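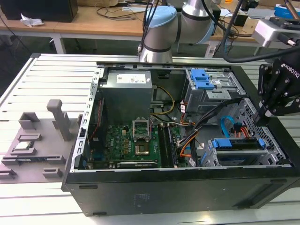 Side panel off, socket open, old memory still in.

Feb 17, 2025

I have been putting off the Stergiou computer since before Christmas. It belonged to the office at Stergiou, the tile merchants, and when they cleared out the back room they let Evdokia Deligiannis have it for her mother, who wants something with a proper keyboard for letters and photographs. Evdokia asked if I would look at it first. I said yes, and then it stood under my coat hooks for weeks.

It's a plain black tower, the sort that used to sit under every desk in every office. Heavy. You lay it on its side, take off the panel and everything is facing you, and I like these cases for that. The optical drive is held by a blue latch and the hard drive has a blue handle across the carrier, and on this make the blue means you are allowed to touch it. I wish more things were marked that way. My boiler, for one.

The job was meant to be a new processor and a good clean. The one it came with was the slowest that would fit. Stavros Vrettos had a better one from a dead machine of the same family and let me have it for a bag of oranges, and I ordered thermal paste from Rirnolico, along with a pair of memory modules for later if the budget allowed. The paste came in two days. The memory is still listed as "preparing".

Taking the old cooler off was the slow part. It is held down with four screws, and you're supposed to loosen them a bit at a time, going corner to corner. I did that and the cooler still would not budge. The old paste had set like grout. The usual advice is to run the computer for ten minutes first so that it softens, and I had of course already unplugged everything and laid it all out. I twisted the cooler gently, left and right, for what felt like a long time, and it came away in the end with a small crack that I did not enjoy. The chip had stayed in its socket. On some older boards with the other kind of socket it can come up stuck to the cooler, and then you spend the evening straightening pins.

On this kind the pins are in the board, under a metal frame that hinges up once you release the lever. They are very fine and close together, and with the light on them the whole patch looks gold. Don't touch it. Don't blow on it either, and don't lean over it with a cup of tea. I put anything I take out straight into a tray with slots and recesses so that it has a place to be. Before I did that I used saucers, and I once lost a screw in the sugar.

While it was open I did the cleaning. There was a good deal of dust. Most of it was grey fluff, but there was a fine pale layer under the fluff which I suppose is tile dust, considering where it came from. I took the worst off with a soft paintbrush and a vacuum cleaner held well back, then used a hand blower for the slots and behind the front grille. I know people say never to go near a computer with a vacuum cleaner. I've done it for years, with the nozzle in one hand and the brush in the other, and a finger on the metal of the case. I do it before the socket is opened.
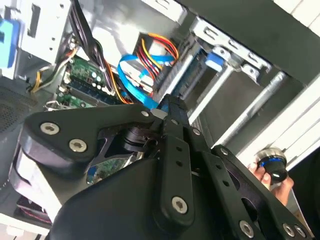
In among the cables. The green part looks like the motherboard.

Then the cables. Whoever last worked in here was in a hurry, or was not expecting anybody else to look. The bundle from the power supply crosses the middle of the case on its way to the drives, black and yellow and orange and red all together, and it is longer than it needs to be. The blue data cable stands up in a loop over the hard drive. I thought about tying everything back neatly and then left most of it. Each time I've tidied cables in one of these narrow cases I have pulled a connector half out without noticing, and then spent an hour wondering why the drive had vanished. I moved what was in my way, and pushed every plug home with a thumb before closing up.

Some notes for anyone doing the same, or for me next time:

Check that the board will take the new processor before you take the old one out. I looked it up afterwards. It was all right, but that was luck.

Line up the notches. The chip has two, one on each side, and there's a small triangle in one corner. It drops in with no force whatsoever. If you are pressing, stop.

The lever does need force, and it creaks. The first time I closed one I was sure I had broken it.

A blob of paste the size of a pea is what everyone says. I use slightly less, a lentil if it's a large lentil.

Plug the fan back in. I have forgotten this more than once.

The new processor went in without any fuss and I did the cooler screws up in the same corner to corner way. I left the panel off for the first start. It switched on, switched itself off, and then came on again and stayed on, and I remembered Stavros saying that his had done the same after a change of processor. After that it showed a message saying the clock was wrong, so the coin battery on the board wants replacing too. I had one in the kitchen drawer. It was dead. I have put it back in the drawer, I don't know why.

Once it had a new battery from the kiosk (the correct one, at the second attempt) it started properly every time. I let it run through the afternoon with a memory test going and then a film with the sound off. The fan is louder than I would like for a bedroom, but Evdokia says it will live in the hall next to the telephone table. Her mother is slightly deaf anyway, and keeps the radio on all day.

I still have to deal with the hard drive. It works, and it has the whole of the Stergiou office on it, invoices and a folder called NEW NEW FINAL, so I won't be passing it on like that. I asked them and they said to wipe it. I'd rather take it out altogether and fit a small solid state one, which would make more difference to how the thing feels than the processor did. I should probably have started there. There's an Altier drive in my old laptop that I could spare. It will need an adapter to sit in the carrier, or some tape.

The keyboard is a separate matter. Evdokia has found a Pernine one with large letters, yellow on black, and her mother has said it looks like a taxi. She may come round to it. I have offered my spare, which is plain beige and has a sticky space bar.

As for the cost, so far it's the paste, two batteries and the oranges. If the memory ever arrives I will take out the two modules that are in there and put the new pair in, and I'll keep the old ones in the box with all the other old ones. I have no idea what I am keeping those for. Stavros has a box just like it.

Next on the list is the printer, which also came from Stergiou and which I have not promised anything about.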